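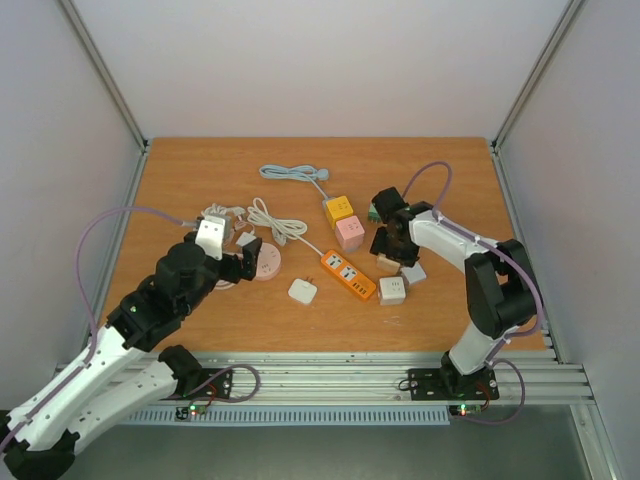
Workbench Practice, Unit 3: Surfaces, Edges and Layout
Course notes, Torska workshop programme
Prepared by Rodica Bratu; revised in April by Valentin Husar

3.1 The working surface

A work surface is judged on flatness, finish and access. Flatness is checked with a straight edge laid along both diagonals and then parallel to each side. Record the largest gap and its position. Finish affects how a small part slides, and how easily it is seen. A pale block on a mid-brown wood-grain top stands out less than the same block on a dark one, so note the colours of both top and part on the layout sheet.

3.2 Edging in aluminium profile

Slotted profile gives a straight reference edge and a place to fix stops or clamps. Points to check:

Slots clear of swarf and dust.
Corner joints square, tested with the large square.
Profile no higher than the top where parts are to be slid off.
Fixings tight. Use the 8 mm key.

For Exercise B, cut the front rail from 2000 mm stock. Deburr both ends before fitting.

3.3 Enclosure

Plain, pale walls on three sides cut down visual clutter and reflect light on to the work. Gloss paint is unsuitable, as it produces glare at low lamp angles. Leave the front open for access.

3.4 Placing small parts

Mark the start position before the part is set down. Measure from the front edge first, then from the left. All dimensions are taken to the near left corner of the part. Repeat placements should agree to within 2 mm; anything larger is entered as a fault.

Exercise B

Draw your bench top in plan at 1:10. Show the edging, the slots and one part position, fully dimensioned. Hand drawings to Sebastian Roman in room 13.

Reading: Buzatu course pack, pages 8 to 27.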